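The Delivery Standard
February 3, 2026
By Keabetswe Gumede

The Office of Wedding Photography at Ritingate received the complaint in July. It concerned the Bratu wedding, at which the contracted photographer had delivered 2,015 pictures, of which 1,956 showed the groom's aunt.

The Office acknowledged receipt within 21 days, as the rules require. The couple were invited to attend a hearing in the Algate Room and to bring the album. The photographer was invited separately and asked to use the side entrance.

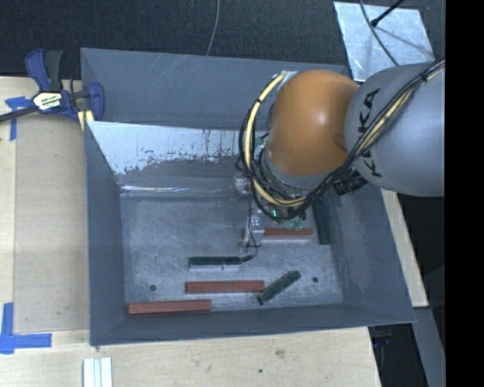 Metal bin and KUKA arm on a wooden tabletop.

At the hearing the photographer stated that the contract called for "all important guests." He had asked at the church door who was important, and a woman in a green hat had answered him. He had seen no grounds to doubt her.

The bride said she did not wish for a refund. She wished to know whether any picture existed of her father dancing. The examiner adjourned for lunch and went through the album alone.

The picture was on page 274. The aunt stood in front, holding a plate. Behind her left shoulder, small and slightly blurred, a man had both arms in the air.

The Office ordered one enlargement, at the photographer's expense. The aunt has since requested a copy. Her request is under review.

Recent stories
The Second Best Man
Notice to All Guests
A Veil for Movora
Seating Plan, Revised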